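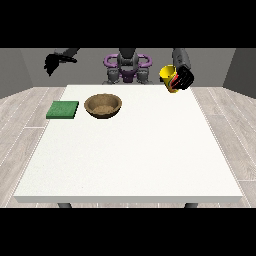
Large white table in a simulated room

Print | E-mail

Sellia-users mailing list
Subject: Re: Banding on pale flat surfaces after export

On Thursday a list member wrote:

> We render interiors in Sellia and export to 8 bit for the client.
> Large pale areas (walls, ceilings, worktops) come out with visible
> steps where the light falls off. In the viewer they look smooth.
> I have raised the sample count from 1430 to 4000 and the steps are
> if anything clearer than before. Render time is now 40 minutes a
> view. Is this a fault in the Brorkov exporter, or is there a
> setting I have missed? The denoiser is on, default strength.

More samples will make this worse. The noise in a low sample render hides the steps, and when you clean it up the gradient has nothing left to break up the rounding. The denoiser has the same effect on flat surfaces.

The arithmetic is simple enough. Take a ceiling that falls off slowly from one side of the view to the other. If the whole change covers 7 output levels, you have seven flat strips and an edge between each pair, and the eye is good at finding long straight edges. The viewer looks smooth for two reasons: it works from the float buffer, and it adds its own dither before sending anything to the screen. The exporter does neither unless told to.

What I would try, in this order:

1. Put the sample count back to 1430. You are paying for the extra samples and then seeing more of the problem.

2. Turn on dither in the export panel. It is off by default in Brorkov and the label is unhelpful ("output noise"). A strength of one level is enough. At two you can see grain on dark floors.

3. Check where the tone curve is applied. If you save a 16 bit file from Sellia and convert it afterwards, the curve should go on before the conversion. We had a Nistetti script that converted first, and no amount of dither fixed that, as the steps were already in the file.

4. If the client wants JPEG, raise the quality until the dither survives. At lower settings the compression treats it as waste and throws it away, and the strips return with blocks added.

A small bump texture on the pale materials also helps. Real plaster and paint are not perfectly even, and a very slight variation breaks up the edges before the exporter sees them. Keep the scale small or it will look dirty near the windows. I would not use it as a substitute for dither, only alongside.

One more thing to rule out is the screen. Some of the older Ogura panels are 6 bit with their own dithering, and they show steps on files that are perfectly good. Open the exported file in an editor and read the values across the gradient. If neighbouring pixels alternate between two levels, the dither is present and the screen is at fault. If you get long runs of one value followed by long runs of the next, it is the file.

The dither setting is stored per scene and not per user, so it has to be set again in anything made from an old template. There is an open ticket asking for this to change.

Print | E-mail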